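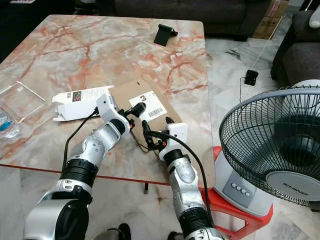
Flattened shipping box with a printed carton sleeve and a clear tray, on a marble-patterned table.

Breaking Down and Storing Delivery Packaging

Applies to: single-wall corrugated boxes, printed paperboard cartons, clear plastic inserts
Time needed: 8 minutes for a normal parcel
Tools: safety cutter or blunt-tipped scissors, soft pencil, cotton string

This page covers packaging from ordinary household parcels. Double-wall boxes and anything stapled are dealt with separately under Heavy Cartons.

1. Choose the surface

Work on a table with clear space on both sides of the box. Corrugated board picks up grit from doorsteps and vans, and grit will scratch a polished top if the box is dragged. Lift and turn the box instead. Do not cut directly on stone, glass or lacquer. If a cut has to be made with the board lying flat, put a spare piece of card underneath.

2. Sort by material

Separate everything before flattening anything. Most parcels give three groups:

Corrugated board: the outer box and any folded dividers.
Paperboard: sleeves, printed cartons, backing cards.
Plastic: trays, windows, air cushions, tape.

Paperboard is thinner than corrugated and has no fluted layer. Both normally go into the same paper collection, but they stack badly together, as the smaller sleeves slide out of the bundle. Keep them in two piles until the end.

3. Open the seams

Turn the box upside down. Slit the tape along the centre seam with the blade held nearly flat, no deeper than 2 mm. Open the bottom flaps, then the top ones. The box will now fold along two opposite corners.

Do not cut the glued side joint. A box with a sound joint can be stood up and used again. If the joint has already failed, the board can be opened out fully into one long sheet.

4. Flatten

Place one hand on each side of the fold and press from the middle outwards. New creases should follow the old ones. A box that springs partly open again is normal - the board relaxes after a few hours under weight. Two or three large books are enough.

For a paperboard sleeve, find the glued edge first. Many sleeves are held by a narrow strip and can be peeled apart by hand. Others are better left whole and pressed flat on their side.

5. Labels

Shipping labels carry an address, a barcode or both. For recycling, the label can normally stay on, but cover or remove personal details. For reuse, the old barcode must not be readable by a scanner. Peel the label from one corner at a low angle. If the top layer of board starts to tear, stop and stick plain paper over the rest.

Large printed numerals on a label are often sorting marks. They serve no purpose after delivery and should be covered too, or the next carrier may misread them.

6. Clear trays

Check the base for a recycling number in a triangle. Rigid clear trays make good drawer dividers, so measure the drawer before throwing one out. Wash in lukewarm water and dry with a lint-free cloth. Hot water can warp thin plastic.

7. Store or put out

Stand flattened boxes on edge, largest at the back. A gap beside a wardrobe is suitable if the boards are no wider than 600 mm. Write the assembled size on the edge facing you, in pencil. Tie each bundle once in each direction with cotton string. Plastic twine has to be removed before collection.

In Burkville, bundles for kerbside collection must not be thicker than 33 cm. Larger ones are left behind. Other districts set their own limits - check the back of the collection calendar.

Common faults

Board bows after flattening: damp. Dry it upright, away from a radiator.
Flaps tear at the corner: the tape was pulled instead of cut.
Bundle slips: paperboard mixed in with corrugated. Retie as two bundles.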